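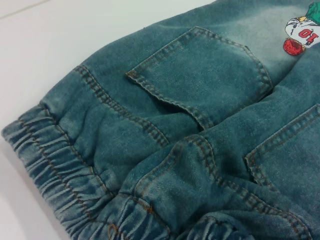
2 de fevereiro de 2025

Inventário do roupeiro, segunda sessão. Comecei pelas calças de ganga, por serem as que ocupam mais volume e as que tenho dobrado pior. O par azul-esverdeado estava dobrado com a parte de trás para cima, sobre uma superfície branca, e já tinha vincos fundos entre os dois bolsos. É o modelo jogger da Zisport, comprado em agosto.

Notas sobre a peça, para a ficha:

Cor: ganga azul-petróleo, lavagem irregular. Há zonas bem mais claras nas dobras salientes e à volta do desenho. No branco a diferença lê-se bem; em cima da colcha escura parecia quase uniforme.

Bolsos traseiros: dois, aplicados, com pesponto duplo castanho-alaranjado. A boca de um deles está ligeiramente levantada e enrolada. Passar a ferro pelo avesso, temperatura média, sem vapor sobre o bordado.

Costura longa: pesponto duplo no mesmo tom. O tecido franze um pouco ao longo da linha. Não sei se é tensão da linha na origem ou encolhimento diferente entre linha e ganga. O Vratislav Tóth, que cose melhor do que eu, inclina-se para a primeira hipótese. Fica por verificar depois da próxima lavagem, com medição antes e depois.

Dobragem. O método que usava (perna sobre perna, depois em terços) faz a dobra passar pelo meio dos bolsos e marca a boca. Experimentei hoje outra sequência: alisar os bolsos com a palma da mão, perna sobre perna com os bolsos para fora, gancho metido para dentro, bainha até dois dedos abaixo do cós, depois ao meio. O rolo fica mais alto, mas cabe na caixa Orico deitada. Na gaveta não cabe.

Pesei a pilha inteira das gangas na balança de cozinha, em duas vezes: 2,765 kg a primeira metade, 1,313 kg a segunda. A prateleira de cima aguenta isso sem problema. Os casacos continuam no varão.

A Precious Kekana ligou a meio para perguntar pelo saco de roupa que lhe prometi. Separei duas camisolas e umas calças de bombazina. As jogger ficam, embora as use pouco; o cós elástico ainda está bom e não encontrei desgaste no gancho.

Detergente: resta quase um quarto do frasco Prallis. Para a ganga continuo com água fria, do avesso, centrifugação baixa – o programa curto deixou marcas de dobra da última vez e não o repito.

Por fazer: etiquetar a caixa, comprar linha castanho-alaranjada para ter de reserva, medir a costura da perna. As camisas ficam para a próxima sessão.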